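Ticket 137 – Snack crumbs and a stain on a checked blanket
Category: Bedding and laundry
Opened by: Jomar Sebastian
Status: Closed

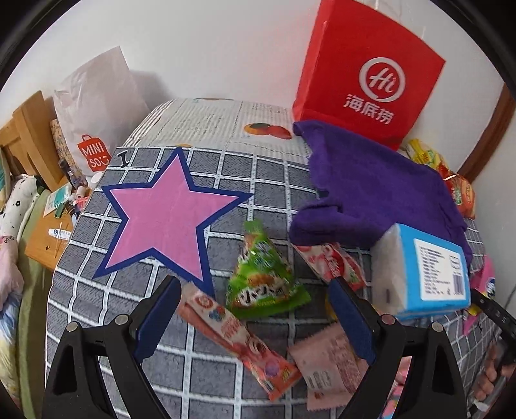

I keep my snacks on the bed in my room at Llewellyn because there is no shelf for them. The blanket is the gray and white checked one. I have two problems with it. Crumbs get into the fabric and don't come out when I shake it, and there is a greasy mark near the foot end, the size of a coin. I washed it once in August on warm and the mark stayed. The tag says cool wash, low dry. What should I try next?

Reply – Wilfredo Lumanlan
Clear the bed first. Put the packets in a bag or box, opened ones clipped shut, and move the tissues and the purple cloth too. Then:
Take the blanket outside and shake it from the short side.
Go over it with a vacuum and the upholstery head, both faces.
Put a drop of plain dish soap on the mark, work it in with your fingers and leave it for 6 minutes.
Wash cool. Don't put it in the dryer until the mark is gone.
Did it go through the dryer in August?

Reply – Jomar Sebastian
Yes, low heat. Everything went into the red paper bag for now. The vacuum got most of the crumbs. Soap and one cool wash done – the mark is lighter but I can still find it.

Reply – Wilfredo Lumanlan
The dryer will have set it a bit. Repeat the soap up to 3 times and air dry in between. Wash the purple fleece separately, it can leave lint on the blanket.

Reply – Jomar Sebastian
27 Nov 2024. Mark gone after the second repeat. Fleece washed on its own. I bought a lidded bin for the snacks and it fits under the bed. The big bags stand up in it if I take the lid off, so those are on the desk until I finish them.

Closed by Wilfredo Lumanlan. Reopen if the mark comes back after drying.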